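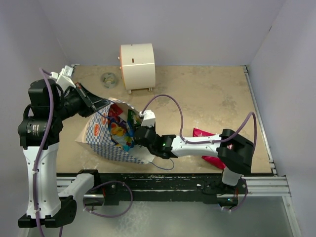 Packing the Bag, 176 Times

At Lolwood, the working day is measured in episodes. An episode is one complete try at a task, recorded from start to finish, and this spring the task is snacks into a paper bag. Two arms share the job. One holds the bag by its edge and the other reaches in.

Maribeth Abella steers both arms by hand from a pair of smaller ones at her desk. Every joint angle is saved along with the video, and the learning system later tries to copy what she did. She had recorded 176 episodes by the end of March. Of those, 86 were kept.

"A bad grasp is fine if I recover from it," she says. "What we throw out is hesitation. If I stop to think, the model learns to stop."

Paper is a hard material to learn from. It folds differently each time, and a checkered bag with fruit-like prints on it gives the cameras plenty to confuse with the contents. Norbert Krajčí, who trains the models, asked for a patterned bag for that reason. Plain brown ones had gone well in the first round and told him little.

Bags are swapped after 3 episodes, before the creases get too familiar. Wrappers are moved to new spots between tries. Abella keeps a written log of both, and Krajčí checks it against the recordings before training starts at 2 in the afternoon.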